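3.2 作業台天板における木目方向と反りの測定

本節では、木製天板の含水率変化に伴う幅方向の反りについて、測定条件と整理方法を述べる。既往の検討(Marchetti・Zanetti)では、単一の板を対象として木表側と木裏側の収縮差が論じられてきた。しかし実際の天板は複数の板を幅はぎしたものが多く、板ごとの木取りの違いが全体の変形に重なる。そこで本研究では、はぎ合わせた状態の試験体を用い、接着線をまたぐ変位を直接測定した。

試験体は32体とし、Undleyの恒温恒湿室に搬入した後、木口面を封止した。各試験体は4点で支持し、支持点には水平方向の拘束を与えていない。変位は幅方向に走査する非接触式の変位計で取得し、試験体中央の断面を代表断面とした。相対湿度は低湿側から段階的に上げ、最終段階で70%に保持した。各段階の終了は質量変化が十分に小さくなった時点で判定し、保持時間を一律には定めていない。

表面の色調は木取りの判別に補助的に用いた。ただし色調の差は樹種内のばらつきや仕上げの影響も受けるため、分類の根拠は木口面の年輪傾角とし、色調のみによる分類は行わなかった。

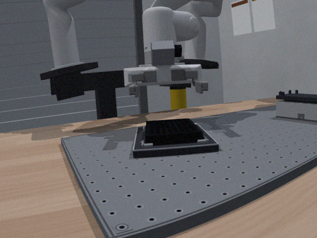
図4 木製天板と有孔プレート(レンダリング画像)

反りの指標には、代表断面の変位分布を二次曲線で近似したときの曲率を採用した。最大変位を指標とする方法は簡便であるが、試験体の幅に依存し、局所的な段差の影響を受けやすい。曲率を用いることで、幅の異なる試験体間の比較が可能となる。近似に先立ち、接着線の近傍の点は除外した。除外後の有効測定点は全試験体の合計で1317点である。

年輪傾角は、各板の木口面において板幅の中央で年輪の接線と板面とがなす角と定義した。傾角が小さい板では板目に近い変形を示し、単板としての曲率が大きくなる。一方、傾角の大きい板では厚さ方向の収縮が主となり、幅方向の反りへの寄与は小さい。隣り合う板の木表を交互に反転させた試験体では、各板の曲率が互いに打ち消し合い、全体の曲率は同方向に配置した試験体より小さくなった。ただし表面には板幅を周期とする波打ちが残り、この成分は二次曲線による近似では評価できない。波打ちについては、近似曲線からの残差の二乗平均平方根を別に求め、3.4節で扱う。

測定誤差の要因としては、支持点の沈下、変位計の走査軸の傾き、および試験体表面の粗さが挙げられる。支持点の沈下は、各段階の前後に基準定盤を測定して補正した。走査軸の傾きは一次の成分として現れるため、曲率の算出には影響しない。表面粗さの影響は移動平均により低減したが、窓幅を広げると接着線付近の変位が平滑化される。窓幅の選定にはAmatoの手順を準用した。

なお、端ばめや吸付き桟を設けた天板は本節の対象に含めない。これらの部材は幅方向の伸縮を部分的に拘束し、自由収縮を前提とする上記の整理が成り立たない。拘束を受ける場合の内部応力については次節で述べる。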